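Folding Team, Clinthorpe Robotics Club: members wanted

We need students for a robot laundry project we're not sure will work. The club's last folding program handled towels and gave up on anything with sleeves. Fliline, who lent us the hand-held grippers, think 2000 recorded folds would fix that. I have doubts. We have 400 so far.

You'd work the grippers by hand on a made-up bed, one garment after another, in 2-hour shifts on Saturday. It's dull. If you want to build a walking robot, try the Gill team down the hall. We'd like people who'll say when a fold is bad and who'll write it in the log.

No coding needed. Open to grades 9 and up.
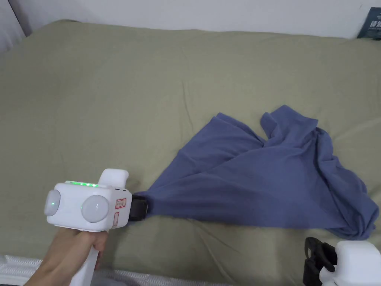 Do I get paid for this?
Members get club credit and lunch, and that's all the budget covers.

Write to Darlene Sutherland at the club desk before the end of November.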